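The power strip drawer is finally gone!

2024-07-26

I have been putting off the cables in my workroom for longer than I want to admit, and this week I did the whole lot in two evenings. I'm so pleased with it that I keep going back in there to turn the lights on and off.

Some background, for anyone new. The workroom is the back bedroom of our place, long and narrow, with one outlet by the door and one behind the radiator (thanks, whoever wired this house). Over the years I solved that by buying another power strip every time I needed one. They went under the bench, behind the bench, on top of the bench, and the spares went in a drawer that stopped closing in the spring. When my friend Lurdes Ramalho came by to borrow a clamp she opened that drawer, looked at me, and closed it as far as it would go.

So, the great sorting. I emptied everything onto the floor and made a pile for keeping, a pile for the electronics recycling and a pile for "what is this even for." That last one was the biggest. I found the charger for a camera I sold, two phone cords with the ends chewed (hi, Biscuit) and the lamp cord I bought a replacement for last August. In all, 10 strips and extension cords left the house, and I kept the ones with sound plugs and no cracks in the housing.

Then came the fun part – deciding where the good ones should live. I'm a big believer in laying things out flat before drilling any holes. A strip looks tiny in your hand and then takes up half a shelf once the plugs are in it, and the cord always wants to leave from the end you didn't plan for. A plain white board is great for this. You can slide the strip around, turn it a little, see where the cord wants to run, and change your mind as often as you like.
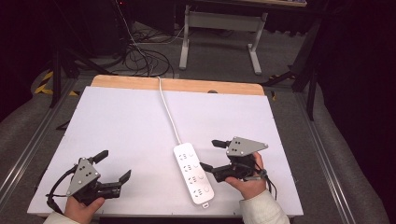

What went where

The long strip got the back edge of the bench, with its cord going straight back toward the wall. I tried it along the front first and kept leaning on it, so no. My soldering station, the desk lamp and the radio all reach it now without crossing each other, and I can wipe down the bench in one go!

The shorter one is on the side of the Pusholm shelf, at about hip height, for things that come and go: battery charger, glue gun, the little vacuum. I hung it with two screws in the keyhole slots on the back. Rub a pencil over a strip of paper held against the slots and you get a perfect template for the holes. Dagim Seyoum taught me that one years ago and I still feel clever every time.

Labels

I went a bit wild here. Every plug has a fabric tape flag with the name of the thing on it, written in paint marker, and I got through 24 of them. Pale green for stuff that can stay plugged in, orange for anything that heats up. The glue gun got two orange ones.

Still to do

The cord behind the radiator needs a better route, and I want a tray under the bench for the slack. Also the drawer is empty now, and I'm already eyeing it for sandpaper.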